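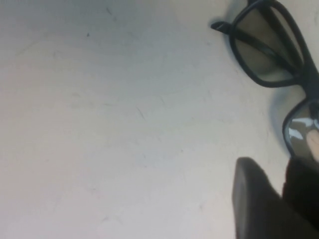 Lenses keep scratching, is it the cloth or me?
Posted by Paula Matei, 1st September

I have black plastic frames with tinted lenses, bought in December. Both lenses already have fine scratches in the middle. I clean them twice a day with the cloth that came in the case, dry, no spray. At night they go on my desk. The Trellside store quoted me $247 for new lenses and I would like to avoid paying that again next year. What am I doing wrong?

prerkgate710
Dry wiping is most likely the cause. Dust sits on the lens and you grind it in. Rinse them under lukewarm water first, put a small drop of plain dish soap on each side, rub with clean fingertips, rinse again and then dry with the cloth. Don't use soap with lotion in it, it leaves a film. Wash the cloth once a week with no fabric softener. Once a day is plenty for most people.
Hot water is bad for coatings too — I ruined a pair that way.

Remeo
get glass lenses. heavier but mine are 3 years old and fine

bălan_1407
Glass isn't sold everywhere and it can break, so ask first. I agree with the rinsing. Also check how you set them down: arms folded, lenses facing up, or in the case if you can remember. Before you pay, find your receipt and ask if there was a scratch warranty. Mine covered one replacement in the first year and the store didn't bring it up until I asked. Toothpaste doesn't fix scratches, whatever you read — it makes more of them.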